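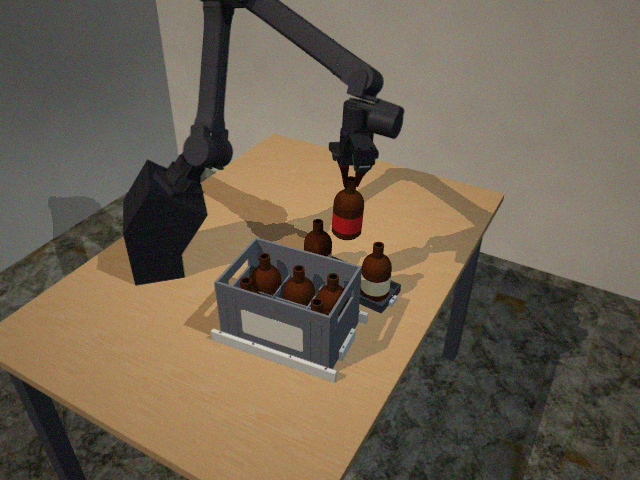

Melleck opens orders for Kasance, a bottle crating kit you can try out before you buy the arm

LINS, 21 April 2020 - I've been putting off writing this one for weeks, mostly because I kept going back to play with the product. So, finally: Kasance is open for orders today, and I get to tell you about it!

I'm Dalva Holanda, and I run the small team at Melleck that looks after bottling customers. Most of them are breweries, cider makers and soda plants that still load crates by hand, and almost every one has asked me the same thing: will a robot fit next to my line, and can it cope with my bottles? Up to now my answer was a site visit and a long wait. Kasance lets you find out at your desk.

The kit comes in two halves. The first is a simulated work cell, with an arm, a gripper, a table, rails to line the crate up against and a divided crate. The gripper takes each bottle by the neck and carries it upright, so the label stays out of the way of the fingers. You can swap in your own bottle shape, move the crate, change the label color (people love doing this, I have no idea why) and run the whole job as often as you like. The second half is the hardware that goes with it: gripper fingers, rails, a bottle tray and the mounting plates. Whatever layout you settle on in the software is the layout we ship.

Junaid Dogar wrote the part of the software I'm proudest of, the crate editor. You type in the inside measurements and the number of compartments, and it works out the order of loading so the arm doesn't knock a neighbor on the way down. My first crate took me 10 minutes, and I'm not an engineer.

"We wanted the shadows and the lighting in there too, because the vision side has to deal with them in a real plant," Junaid says. "A brown bottle going into a crate full of brown bottles is a hard thing to look at."

Our first customer is Hudine, a family cider house that has had the kit on trial since October. Stamatia Raptis manages packing there and she was pretty blunt with us in the beginning - the first version wouldn't let her save a half-loaded crate, and she called me about it more than once. It does now.

"I moved the table 6 times on screen before I was happy," she says. "I'd have hated to do that with bolts in the floor."

Kasance works with returnable and single-use glass. Cans and plastic bottles aren't supported yet, though Kiyoshi Yokoyama is testing fingers for both and I'll write again when he's satisfied with them.

The software license is $800 a year and includes three seats. Hardware is quoted separately, once you have a layout you like. Training is held online, in English or Portuguese, and is included in the license.

For a trial copy or a chat about your bottles, ask for me or for Reinaldo Damasceno at the Melleck sales desk. Reinaldo knows far more about crates than I do, so bring him the odd ones.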